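Trulis Low Fabric Bin

Home / Storage / Laundry and Drawers / Fabric Bins

Item: Trulis low bin, white
Sold: singly or in a set of three
Made for Umitcombe by Hervieu
In stock at the Suvstead shop and online

The Trulis is a long, low, open-topped bin for the small washing that never stacks well: socks, flannels, hankies, baby vests, dusters. It has soft sides and a rim that folds over on itself. There is no lid and there are no handles. It goes on a shelf, in a deep drawer or on the table where you sort the wash.

We have sold taller fabric bins for years and they still do well for towels and bedding. Customers kept telling us that small things sank to the bottom of them and stayed there. The low sides on this one mean you can see what is in it without tipping it out.

Using it for socks
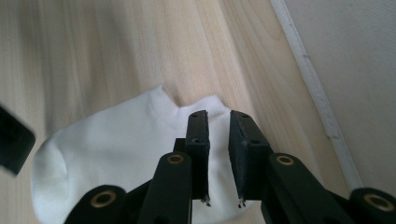 Socks are what most people buy it for. Ankle socks are harder to keep in order than long ones, as there is not much cuff to fold over and a rolled pair tends to spring open again. We suggest leaving them flat. A low-cut white sock with a ribbed cuff, laid out on its side on a wooden floor, is already close to the shape you want, and all it needs is its partner on top. Lay the pairs in the bin crossways, cuffs all facing the same way, and start a second layer when the first one is full.

Odd socks can go at one end. If you bought the set of three, you may prefer to keep one bin just for those and go through it once a month.

For dark and light socks, use two bins. A cardboard divider can be cut to fit, but we do not supply one.

Using it for cloths

Face cloths and tea towels can be folded in half and then in half again, and stood on edge along the length of the bin. Cleaning cloths do not need folding. Drop them in as they are. Plain cotton cloths flatten under their own weight after a day or so, and you will get more in than you expect.

Please do not put damp cloths in the bin and leave them. The fabric will take up the water and the base can stay wet underneath, which may mark a wooden shelf or table.

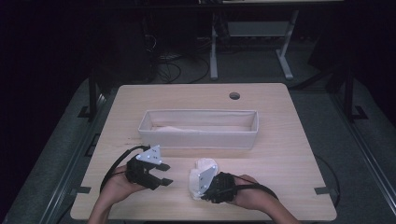 A table at waist height is the easiest place to fill it. Put the bin towards the back so that you have the front of the table free for folding, and work from one end to the other. When it is full, slide a hand under each end to lift it. Lifting by the rim alone will pull the sides out of shape over time.

The rim

The rim is folded, not wired. It will look slightly uneven when the bin comes out of its packet and it will never sit perfectly straight. You can turn it down further if your shelf is shallow, or turn it up again for a little more height. Several people have asked us whether a wavy rim is a fault. It is not, and we do not exchange bins for this.

Washing and care

Wash at 30 on a gentle cycle with other whites. Pull into shape while wet and dry flat. Do not tumble dry. A cool iron can be used on the outside of the long sides.

New bins arrive folded flat and will have creases. These drop out with use, or you can hold the bin over a steaming kettle for a minute, keeping your fingers clear.

Price and delivery

Single bin: £16
Set of three: £41
Delivery is free on orders of £80 or more
Orders placed before noon leave Suvstead the same working day
Returns accepted for 21 days, unwashed and with the label on

Customer comments

"Bought one for the airing cupboard and went back for the set. Holds all the flannels for a house of five. Would like it in grey." Roos Cuypers

"Good size for a deep drawer. Measure first, as mine was a tight fit and I had to turn the rim down. Washed twice so far with no trouble." Gaëtan Hervieu (works for the maker)

Questions we are asked

Does it come in other colours?
White only at present. A grey is planned for September.

Will it hold shoes?
It will take flat slippers. For shoes, please look at our boot trays.

Can it stand on the floor?
Yes, on a clean dry floor. The base is the same fabric as the sides, with no feet, and will pick up dust.

Can I buy a lid separately?
No.

You may also need
Trulis tall bin, white
Umitcombe peg bag
Mesh wash bag for socks, small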